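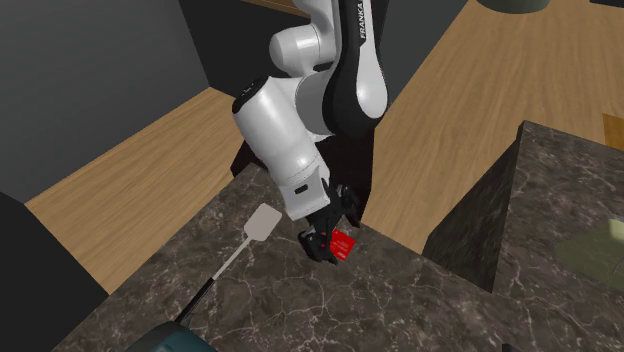 A dark marble countertop with something small and red just above it.

Marble: From Seashells to Countertops

Marble is a kind of rock. People use it for floors, statues, stairs and kitchen counters. It can be white, gray, green, pink or nearly black. Most marble began as the shells and skeletons of sea animals.

How marble starts

Long ago, warm shallow seas covered many places that are dry land today. The animals in those seas made their shells out of a mineral called calcite. When the animals died, their shells sank and broke into bits. Layer after layer piled up on the sea floor. The weight of the top layers squeezed the lower ones until they stuck together and became a rock called limestone.

If you look closely at a piece of limestone, you can sometimes find a whole shell in it. That is a fossil.

Sometimes limestone gets pushed deep underground. This can happen when two big pieces of the Earth's crust press against each other. Deep down it is very hot, and the rock above is very heavy. The limestone does not melt, but the tiny grains of calcite inside it change. They grow bigger and lock together like the pieces of a puzzle. Now the rock is marble.

A rock that has been changed by heat or squeezing is called a metamorphic rock. The word comes from Greek and means "change of shape." Slate is another metamorphic rock. It starts out as mud.

Where do the colors come from?

Marble made from very pure limestone is white. Other colors come from things that were mixed in with the shells. Iron can make marble pink, red or yellow. Dark gray and black usually come from carbon, which is left over from plants and animals. Green comes from other minerals.

The wavy lines in marble are called veins. Some were layers of clay or sand that got bent and folded. Others were cracks that filled up with a new mineral later on. No two slabs have the same veins.

Getting it out of the ground

A place where rock is cut out of the ground is called a quarry. The old quarry at Wastgate, in Ulldale, is cut into the side of a hill, and from across the valley it looks like a giant staircase. Each step is a place where blocks were taken away.

Workers cut marble with a long wire that has tiny diamonds on it. Diamond is much harder than marble, so the wire can saw right through. Water runs over the cut the whole time to keep the wire cool and wash away the dust.

A block the size of a small car can weigh 17 tons. Trucks take the blocks to a mill, where big saws slice them into slabs. The slabs for a kitchen counter are often about an inch thick. Then machines rub them with gritty pads – rough ones first, then smoother and smoother – until they shine. The mill at Relcombe has a shed with 35 slabs standing on their edges, like toast in a rack.

Is marble hard?

Marble feels hard, but many rocks are harder. Scientists use a scale from 1 to 10 to say how hard a mineral is. Calcite is a 3. Your fingernail is a little over 2, so you can't scratch marble with it, but a steel knife can.

Marble also has trouble with acids. Lemon juice and vinegar are weak acids, and they eat away a tiny bit of the calcite. This leaves a dull spot called an etch. If you spill lemonade on a marble counter, wipe it up quickly.

Try it yourself

You will need an adult, some white vinegar, an eyedropper and 2 small stones. One should be limestone or a scrap of marble. The other can be any pebble from the yard.

Put the stones on a plate. Drip a little vinegar on each one and watch closely. If a stone has calcite in it, you may see tiny bubbles. The bubbles are carbon dioxide, the same gas that is in soda. Scratching the stone with a nail first can help, as the powder fizzes more easily. Rinse the stones and wash your hands when you finish.

Do not try this on a counter or a floor!

Words to know

Calcite – the mineral that makes up most limestone and marble
Limestone – a rock often made from shells and sea skeletons
Metamorphic rock – a rock changed by heat or squeezing
Quarry – a place where rock is cut out of the ground
Vein – a line of different color in a rock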